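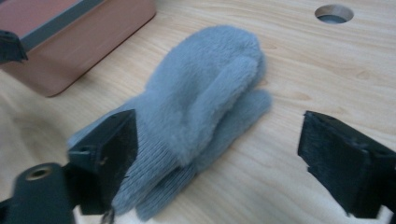
Sindley's winter swap shelf gets a second month

27 April 2022
By Qistina Kusuma

Search this site Enter keywords Go

If you still have a bag of winter stuff sitting by your front door (I have two, and I've been stepping over them since the snow melted), you've got more time to do something with it. The swap shelf at the Sindley library was supposed to pack up at the end of April, and now it's staying put through May.

I stopped in yesterday to drop off one of my bags and ended up staying most of the afternoon, which is what happens when you let me near free coats. The shelf is really a whole corner now. It started in the entryway, next to the book return, and it outgrew that spot so fast that the library moved it back by the magazines. Coats and snow pants hang on a rack, boots go underneath, and the mittens, hats and scarves are in bins by size. You bring what you don't need, you take what you do, and you don't have to bring anything to take something.

Tadhg McGrath runs the children's desk and got the whole thing going, and he told me 267 items have gone home with somebody so far. He writes each one down in a spiral notebook when it leaves. Of those, 153 were kids' sizes, and he thinks that would be higher if more boots came in. "Boots are what people ask me for," he said. "I could fill this room with adult scarves. What I can't keep is a size one boot."

So why keep going in spring? I asked, because it was sunny and I was in short sleeves. Tadhg says April and May are when people clean out their closets, so the good stuff comes in now, and parents who plan ahead (I am not one of them, but I admire you) like to grab next year's size while there's still a choice. My sister does this. Her kids have snow pants lined up for years they haven't grown into yet, and she has never once paid full price for a zipper.

I did come home with something, of course. There was a green wool hat with earflaps that I tried on and took off and tried on again, and a woman going through the scarves told me to quit fussing and take it — so I did. Number 268 must be me, or close to it, unless someone beat me to the notebook.

A few things to know if you're going. Please wash everything first. That goes double for mittens and gloves, and anything fuzzy should air dry or go in on low, or the pile mats down and never fluffs back up. I've ruined a very nice pair that way. Tie or clip pairs together so they don't get split up in the bins. There's already a shoebox of singles behind the desk, and if you lost a left-hand red mitten with a snowflake button this winter, it might be worth a look. Check coat pockets, too. Tadhg has found house keys, a library card (easy one!) and a grocery list that he says had excellent taste in cheese.

They can't take ski helmets, skates or anything with a broken zipper. If you sew and you'd like to fix zippers, though, he would love to hear from you, and there are 52 coats waiting in the storage room for exactly that. I peeked. Some of them are really nice coats, including a long navy one I'd fight a person for if it closed.

The one hitch is space. The magazine corner is also where the chess players sit, and they've been good sports about it, but one of them told me he lost a bishop in a snow boot and didn't get it back until the next week. The plan is to shift two of the tables over toward the windows and bring in a second rack, which Harari, the dry cleaner on the corner, has offered to lend. That should happen in the next few days, so if you come by and the corner looks upside down, just ask at the desk.

Anything left at the end of May gets boxed up and stored until the shelf opens again in the fall. Last I heard there wasn't a date for that yet. When it gets cold, I guess.

The swap shelf is open whenever the library is, and drop-offs go to the children's desk until 4 p.m. Large loads are fine, but call ahead if you've got more than a couple of bags. My second one is in the car, and I'm bringing it over as soon as I find the other brown glove.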